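April 10, 2019

Home late, feet aching, kettle on. I said I'd write up the Womside day while it was still fresh, so that's what I'm doing, with a plate of toast on my knee and the radio muttering away.

I'd been looking forward to it for weeks. I spent years on the shop floor at Padura, shelves and returns mostly, and every winter somebody in an office would tell us that machines would be doing the restocking by next spring. Next spring came and there I was, still on my knees with the bottom shelf. So when Womside put on an open day about robots for the home and the shop, I was on the early bus with my sandwiches before I'd properly woken up.

First stop was a talk in the big hall. The man from Trerkilent was very good (lovely clear voice, I could hear him from the back) and he had a list of chores up on the screen, sorted by how close they are. Hoovering, done, more or less. Mowing, done if your lawn's a sensible shape. Then a great long gap, and after that came everything I spend my week doing – folding, wiping, putting the shopping away, emptying the dishwasher without chipping the good bowls. He said picking a thing up is one job and putting it down nicely is another, and the second one is where the trouble is. I wrote that on the back of my bus ticket! It's just what I used to tell the Saturday kids about the tins. Any fool can get a tin out of a box, but put it on the shelf with its label to the front and not knock the others over, well.

Then upstairs to look at the arms, which was what I'd come for. I'd pictured something ironing a shirt, I suppose. It was coloured blocks. Three of them, green on yellow on red, in a square of black tape on a wooden table, with one arm reaching down over the top and another poking in from the right. Bright orange fingertips on the pair of them. My first thought was that my niece could do that when she was in nappies.

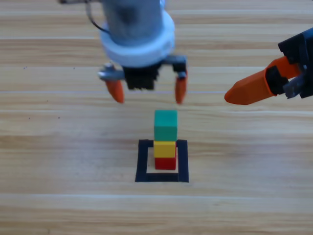 What I made of it

I've been chewing it over all the way home and I've come round a bit. The stack wasn't dead straight, the yellow one was a touch to the left on the red, and I stood there itching to nudge it. But then I thought about how I stack the cereal bowls, and they're never straight either, and they stay up. If a machine can cope with a pile that's a bit wonky then it's a good deal nearer to my kitchen than one that needs everything perfect. Nothing in my kitchen is perfect. Half the cupboard is odd lids.

And two arms, that makes sense to me. I can't think of many jobs I do one-handed. Try getting a pillowcase on.

All the same, blocks don't squash. They don't drip, they haven't got handles, and they don't belong to your late mother. I'd want to see it with eggs, or a wet glass, or those bags of salad that slither off the shelf the minute you turn your back. I asked a young woman at the Nedeljković stand when she thought I'd be able to buy one that did the washing-up and she laughed, quite kindly, and said to keep my rubber gloves. I liked her for that.

Lunch was a cheese roll, dear for what it was, and I ate my own sandwiches as well. There was a leaflet in the bag they give you, 194 pages if you please, so more of a book. I've read 6 of them on the bus and understood perhaps the pictures.

So, would I have one? For the bottom shelf at Padura, yes, tomorrow, and my knees would send a thank-you card. At home I'm not so sure. I quite like drying up, you get a think in. The bathroom it can have.

Must ring about the boiler in the morning. And the toast's gone cold.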